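How to Watch a Bin-Picking Demo Without Being Sold One

Notes from the Prudthorpe open day, for anyone going to the next one in July
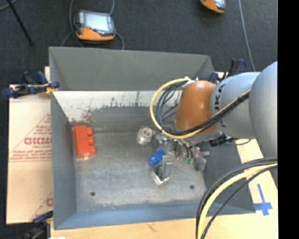 Before you go

Write down your own parts, with sizes. The Baltik people will ask what you handle, and if you say "all sorts" you'll get the toy block talk. Toy blocks are bright and light, and they don't look like my castings.

At the cell

1. Stand where you can see the bin floor. The screen shows you what the software thinks.

2. Ask for a part in a corner, close to the wall. Picks from the middle prove very little.

3. Ask for something shiny on bare metal. I'd put more weight on that than on any color.

4. Look at the cables around the wrist. Ask how long a set lasts and what a new one costs. I got a shrug.

5. Keep your own tally. The Closier handout claims 474 picks out of 500 tries. I stayed for 36 and would want at least 100 before believing a rate.

6. Ask who steps in after a miss, and time it.

Afterward

Get the test conditions in writing. Maldonado quoted me a cycle time with no part named, so I left it off my sheet.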